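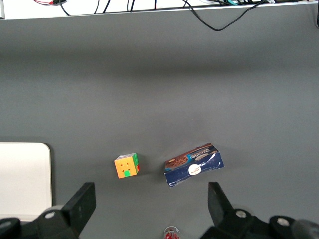
Posted by Ovidiu Costache in Desks & Storage, June
Print this thread | E-mail this thread

I'm trying to get the cables off my gray table and I keep reading that a stick-on tray under the back edge fixes everything. I don't buy it. Mine hang over the white ledge and the long black one sags right down onto the top, over at the right. Has anyone had a Clamus tray stay up for longer than a month?

grikfan126
Yes. Mine has been up 5 months. Did you wipe the underside first?

Ovidiu Costache
Wiped it twice. I've had 4 of those adhesive things fall on my feet, so forgive me if "wipe it" doesn't convince me.

mopandbucket
Adhesive is a waste of money. Screw it in or don't bother. And that tangle at the right with the little green and white connectors won't fit in a tray anyway. Velcro ties, a dollar a bag.

grikfan126
Ties just give you a neater lump in the same place.

mopandbucket
A lump I can lift up to dust. Try that with your tray.

esteves_p
I'd worry more about the stuff on top. Cables aren't why a table feels full. Get one shallow tray, and whatever doesn't fit in it goes back to the kitchen.

Ovidiu Costache
I have a tray. You tell me what it's doing for me.
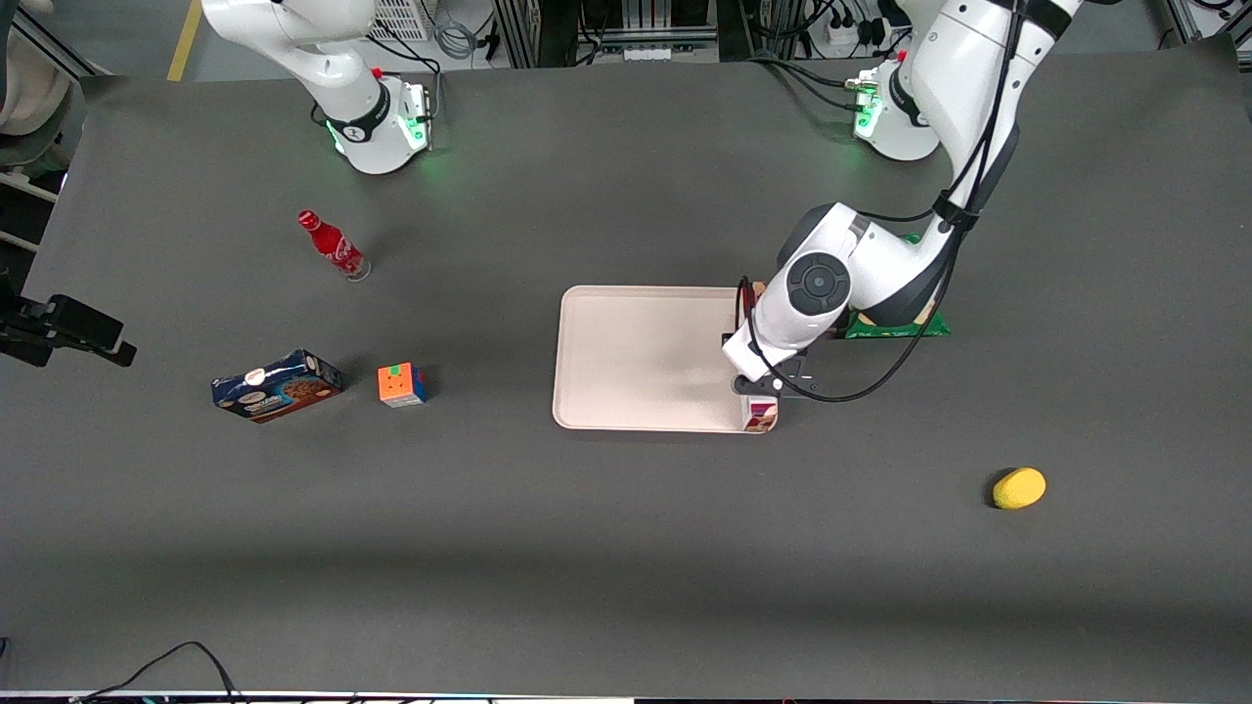 Beige tray, nothing in it. Coke, cookies and cube all to the left.

esteves_p
Well, it works better if you put things in it.

Ovidiu Costache
The bottle would take up half of it and roll against everything else. Then I'd have to move the tray every time I wanted the table. I don't see what I gain.

mopandbucket
With him on this one. A tray is a place to forget snacks. Eat the cookies, that box looks beat up already.

grikfan126
Stand the bottle up, put the cookies and the green packet in the tray, cube wherever. Takes ten seconds.

Ovidiu Costache
Fine, I'll give it until the end of the month. Still not buying the Clamus. Does anyone know if the Oment clips hold a thick cord?

esteves_p
Thin ones yes. Thick ones pop out of mine.

Views: 2,891
Last updated: June, 4:05 p.m.
Contact us | Copyright Grikilus Forums | Back to top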